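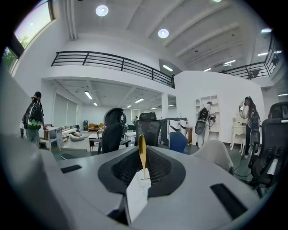 One reader wrote back after the last list that no comic shop has ever been hurt by a longbox, and would we please inspect something dangerous. Noted. The longboxes stay on.

Nesard Comics, Grevville branch
Back-issue room check, 2 December

Aisle clear to the rear door: Yes, if you turn sideways. Move the Maris spinner rack.

Longboxes stacked three high at most: No. Five, by the window. The bottom one has become a trapezoid.

Shelf load under 100 lb: Fail on shelf 14. Somebody filed all the Pruitt hardcovers together — alphabetically sound, structurally brave.

Step stool, rubber feet: Three present. It has four legs.

Extinguisher tag current: Yes. The extinguisher is behind a cardboard superhero, who should be moved.

Humidity below 50 percent: Pass.

Bags and boards off the heater: Pass, second try.

Signing line, limit 100 people: Sign posted. Tape for the floor still on order.

Recheck shelf 14 before the Maris signing.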